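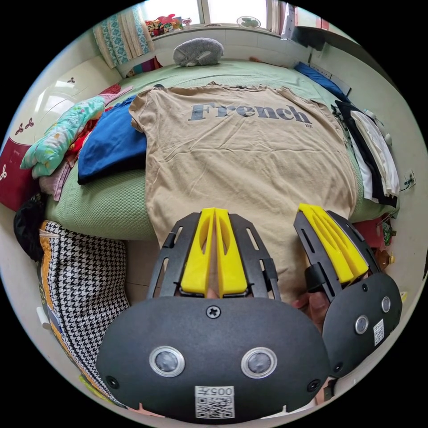

T-shirt laid out on the bed, with the two yellow-fingered grippers ready over it.

Lurkar Forums > Home & Workshop > Automation
Thread: Can machines do the boring jobs yet? (laundry, shelves, sweeping up)

pegbag_sue
Wednesday, 7.40 pm

Right, I want to have this out properly, as it took over the coffee grinder thread and people complained.

My position is that we're closer than most of you think. I've been following the folding work for ages and I find it completely gripping (sorry). A T-shirt spread out on a quilted bed is such a good test. It's floppy, it has two sides that look nearly the same, it's never quite flat, and the bedspread under it is soft as well, so when you press down to pinch the hem everything gives a bit. A person does it while talking on the phone. If two simple pairs of fingers can do it, there's no mystery hand needed, and the missing part is knowing what to do with them.

And that part can be learned! You get a person to do the job with the grippers in their hands, over and over, and you've got a record of how the fingers moved. I think that's wonderful. My nan's way of folding a shirt could be in a machine somewhere.

So — who's got real experience, at home or at work? What can be left to a machine today?

brackenfold
Wednesday, 7.58 pm

Define "left to". My robot vacuum does the downstairs every morning and I'd fight anyone who tried to take it away. But I pick up the socks first, lift the chairs and move the dog's bed. Is that the machine doing the floor, or me doing half of it standing up?

pegbag_sue
Wednesday, 8.03 pm

I'd call it the machine doing the floor. You used to do the socks AND the vacuuming.

Dutch_Oven_Dan
Wednesday, 8.21 pm

Shop-floor view, then. I work at Gramineo, we do flour and dry mixes. Bags come off the line, an arm puts them on a pallet, and it does it all night without a grumble. The arm is brilliant. Same bag, same height, same place, every time.

Now ask it to unpack a mixed delivery. Tins, a torn carton, a bag somebody has put in sideways because it was Friday. We tried. It stood there beeping like a reversing lorry and two of us emptied the cage by hand.

I'm not against it, I love that arm. I just think "can machines do chores" always comes down to how tidy the world is before they start.

MrsQuillfeather
Wednesday, 8.34 pm

Dan has it. A bedroom isn't a pallet. Look at a real bed on a real washing day: blankets at one side, a stack of clothes at the other, bags next to it, a cable by the clothes. Before anything can fold a shirt it has to know which bit of all that is the shirt.

pegbag_sue
Wednesday, 8.41 pm

But that's exactly why I like people doing it in proper bedrooms. If you only ever taught it on a bare white table it'd be hopeless the moment it met a floral blanket. Let it see the blanket! Let it see the toys on the windowsill!

hobnail
Wednesday, 9.02 pm

I fold for a living so I'll chip in. I'm at Coppens, commercial laundry, mostly hotels and a few care homes.

Flat work is done. Sheets, towels, tablecloths, all machine. Feed the edge in, comes out folded, you wouldn't go back. The personal clothing from the care homes is all by hand, and that's me and three others. Every piece is different. Cardigan with one button gone, vest inside out, nightie with ribbons. Someone from management comes round every couple of years with a brochure and we all have a look and then carry on.

Ilse Van Hecke, who runs our floor, timed a demo unit against us in December. Took 45 minutes over a basket I'd do in 4. It did fold everything in it, mind, and the shirts were neat. Sleeves were a bit odd.

brackenfold
Wednesday, 9.06 pm

45 against 4! Well, that settles it.

pegbag_sue
Wednesday, 9.09 pm

It doesn't settle it at all! Who cares if it takes 45 minutes if I'm in the garden? My washing machine takes far longer than I would with a tub and a bar of soap (all right, maybe it doesn't, but you see what I mean). Slow is fine at home. It only has to be finished by bedtime.

hobnail
Wednesday, 9.15 pm

That's fair for a house. Not for us, we've a van at six. I'd also want to know who turned the basket the right way out first, as the chap doing the demo had his hands in it a good deal.

Dutch_Oven_Dan
Wednesday, 9.17 pm

There's always a chap.

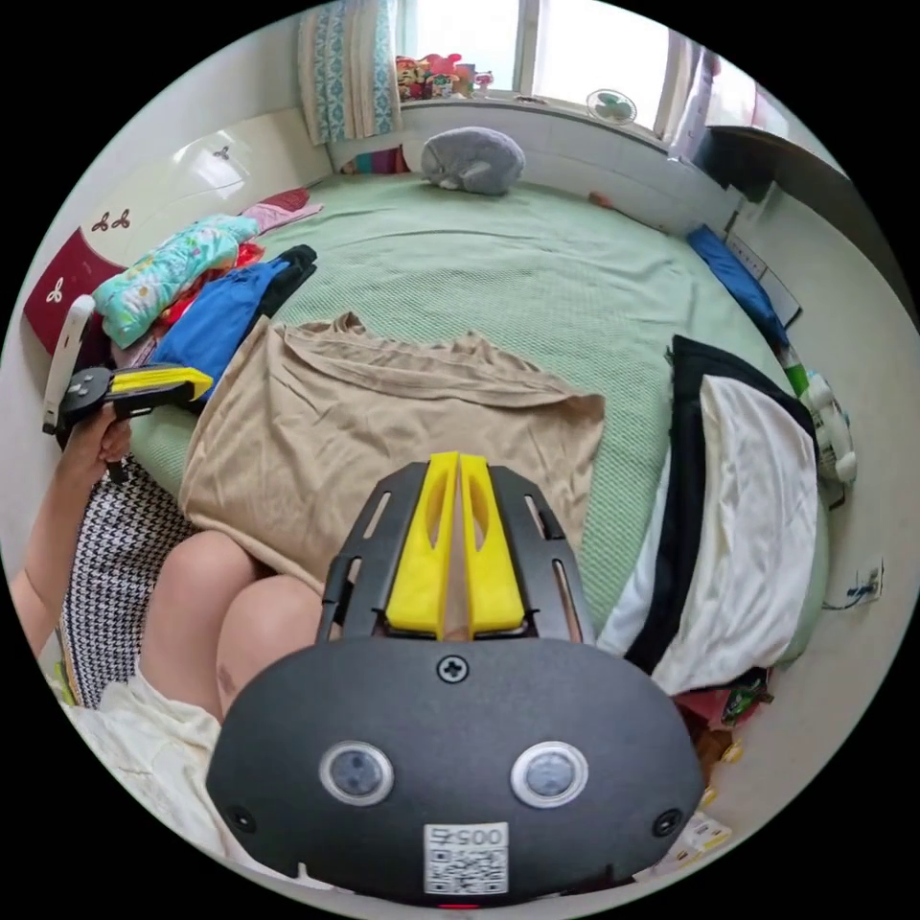 Another view of the bed: shirt at the near side, hem crumpled, one gripper held in the left hand.

pegbag_sue
Wednesday, 9.30 pm

Look at the near side of the bed there. One end of the shirt hangs over the edge towards the person's knees and the hem is all rucked up at the other end. That is the bit I want to talk about. You and I would give it a flick and a smooth with the flat of the hand. Fingers like those haven't got a palm, so the smoothing has to be done some other way — a pull at each side, or dragging it along the cover.

I had a go at home with two pairs of kitchen tongs and one of my husband's polo shirts. Please try it, it's the best fun I've had all week. The first fold is all right. The second one, when you've got several layers and you only want some of them, is maddening. Then after a while you start doing it differently from how you would with your hands. You stop chasing the cloth and let it drop where you want it.

marrowfat
Wednesday, 9.44 pm

Have now done the tongs. My daughter did it better than me. She pinned one end with the left pair and walked the right pair along the hem. I kept letting go with both.

MrsQuillfeather
Wednesday, 9.50 pm

I will say that's a decent argument against my own side. If you can do it with salad tongs then the hardware isn't what's holding things up.

I still come back to judgement, though. Something has to decide that the floral thing is a blanket and belongs on the bed, the black and white stack is clothing and belongs in a drawer, and the red thing under the blanket needs pulling out and looking at. I'm sixty-eight and I still find pillowcases in with the T-towels. Tea towels. You see.

kestrel_and_co
Wednesday, 10.12 pm

Bit of cold water on price. We looked at a Wendari arm for the joinery shop, second-hand, to feed blanks into the sander. The quote was £2,279 for the arm on its own and I got quite excited. Then you add a stand, a gripper that suits the work, guarding, somebody to set it up, and somebody to come back when you change the size of the blank. We bought a roller table instead and I feed the sander with my own two hands. It's not a bad machine, we just change jobs too often.

For a house you'd need two arms, and something to move them from the bedroom to the kitchen. Stairs? Where does it go when your mother comes to stay?

pegbag_sue
Wednesday, 10.20 pm

In the cupboard with the ironing board, same as everything else!

I take the point about money. I'm not asking if anyone should buy one this year. I'm asking if the thing can be done, and I think the answer for a T-shirt is yes, slowly, with someone nearby.

kestrel_and_co
Wednesday, 10.26 pm

"With someone nearby" is carrying a lot of weight in that sentence. I've got an apprentice who can work slowly with someone nearby.

Dutch_Oven_Dan
Wednesday, 10.31 pm

And give it a year and the apprentice will be doing it without you. Isn't that Sue's point?

hobnail
Wednesday, 10.38 pm

The thing I'd pay for tomorrow is socks. Pairing, I mean. I don't want it to fold a blessed thing. Give me a machine that takes a bag from a forty-bed home and hands me pairs. We had 40 residents' worth in on Monday night and I was seeing grey ankle socks when I shut my eyes.

marrowfat
Thursday, 7.15 am

Seconded on socks. Also duvet covers, though I accept that may be beyond science.

My list, for what it's worth.

Happy to leave to a machine now: vacuuming, mowing, dishes once they're loaded, bread dough.

With someone nearby: folding T-shirts and towels, window cleaning, wiping a clear table.

Wouldn't let it near: anything with my good glasses, the cat, ironing (hot thing, long cable, soft furnishings).

brackenfold
Thursday, 7.32 am

Window cleaning should be in the top group. Mine sticks itself to the patio door and trundles about quite happily. It leaves the corners, but so do I.

MrsQuillfeather
Thursday, 8.05 am

Loading the dishwasher is the chore, surely. Leaving the dishes to the machine "once they're loaded" is the same cheat as the socks on brackenfold's floor. I'll move as far as this: I'd let one fold the T-shirts if I'd laid them flat first. Laying them flat and finding the sleeves is most of the job, so I haven't moved very far.

pegbag_sue
Thursday, 8.19 am

I'm claiming that as a win anyway.

Hobnail, could you ask Ilse whether the demo unit ever picked a shirt out of the basket by itself, with no help from the chap? And what was odd about the sleeves — were they too far in, or left sticking out? I've been leaving mine out with the tongs and tucking them last, and I'd love to know if it had ended up doing the same.

hobnail
Thursday, 8.27 am

Tucked under, one long and one short. I'll ask her about the basket when I'm on shift tonight.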